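Planning Equipment for an Automation Cell
Handout 4, Skerkgate evening course
0 Comments 12 Shares

Last time we spoke about the price of the arm. Today we speak about everything else, and it is usually more money than students expect.

Please make the budget in two columns. In the first column, write what you buy once: arm, gripper, table, cameras, mounting. In the second, write what you buy again: finger pads, cables, cups, spoons, spare blocks. Carrasco and Zolport both sell pads in packs of 12, so calculate by pack.

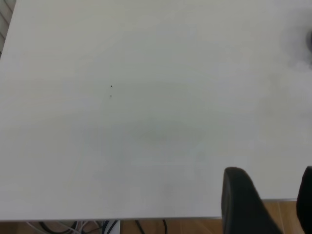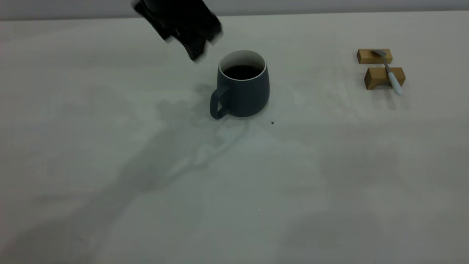
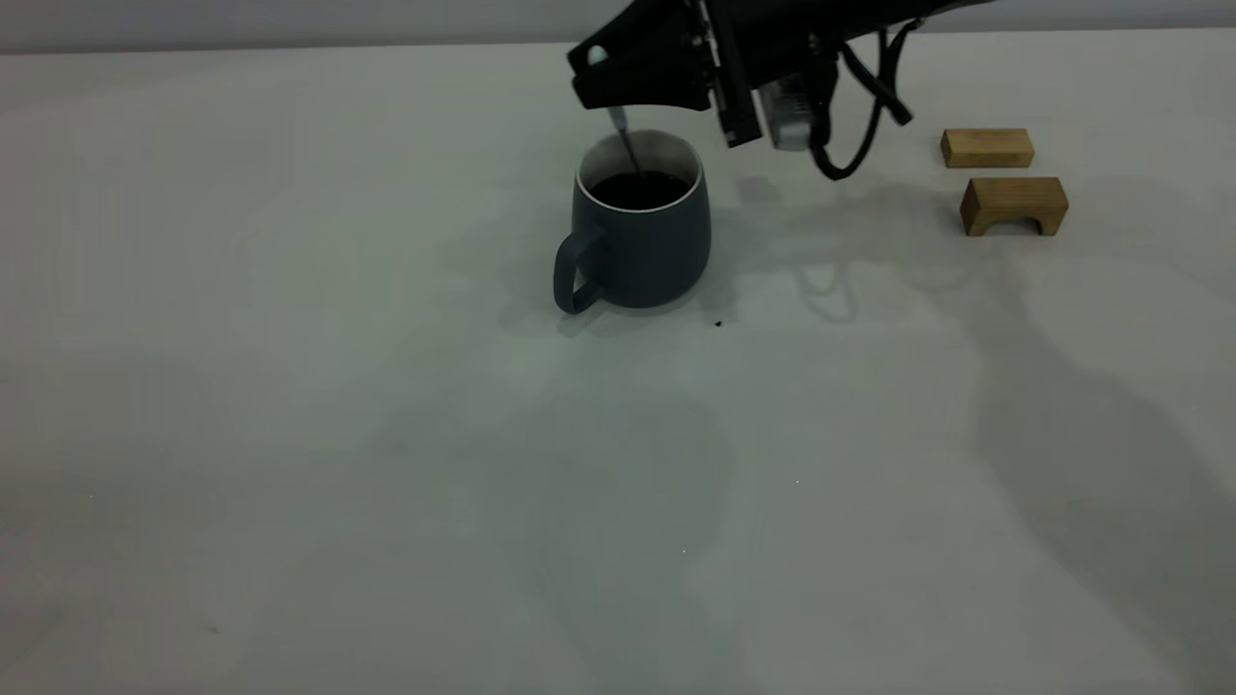
Coffee task: one view from the wrist, two from the fixed camera side.

For the exercise, suppose that Vinari offers a gripper with delivery in 5 weeks. Your project begins in September. Count backward and decide the last day for the order. Add time for mounting and for the first tests, which many plans forget.

Keep a reserve of 100 dollars for each station. Do not spend it on better cameras.

Bring your two columns on one page. I will read them before we discuss leasing.

5 Shares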